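Re: [zimano-users] open day at Urnell - anyone going?
Date: 13 May 2018

Quick answers inline, typing this between trains so excuse the mess.

> Is the Urnell open day worth the trip if you've already seen the
> Kadetetti demo? We have one arm and no budget. Mostly I want to know
> if they let you near the setup or if it's all slides. Also is it the
> same Zimano release we're on, or something newer?

Went on Friday. Worth it, yes. Slides were 20 minutes and then straight into the lab, room 2127, up the stairs and left. Signs are bad. Groups of 10, so put your name down at the door or you'll wait.

Near the setup - yes, very. You stand right at the table. They ask you to keep bags off the floor on the cable side, fair enough.

The task is cloth folding and tray work. Small stuff, tabletop. Plain brown paper over the work surface, seams done in blue tape, a white tray with a sleepy bear on it, a dark cloth folded up small next to it. Nothing fancy. I'd been picturing some big polished cell and it's basicaly what we have at our place, only tidier. Pendants live on a second table behind, so whoever is driving isn't leaning over the work.

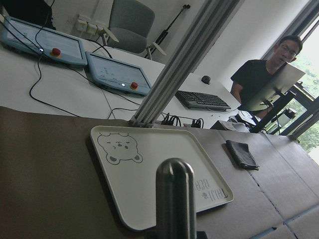
Paper was my main takeaway, oddly. We've been fighting glare off our bare tabletop for months. They just swap a sheet when it gets creased. Going to try it this week.

Release - newer than ours, but they said the Virk plugin still works with the old one if you don't touch the config. Haven't tested. Somebody asked about the calibration step and the answer was long and I lost it half way, sorry. Will ask for the notes.

Compared with Kadetetti: less of a show, more time for questions. Kadetetti ran the same pick over and over behind a rope. At Urnell they stopped the arm when people asked and talked thru the waypoints. One person did ask about price and got a vague answer.

Next one is in June, no day fixed yet. Sign-up opens 10 days before, on the Urnell page. If a few of us from the list want to go as one group I can write to them - reply here, not off list pls.

Train's here.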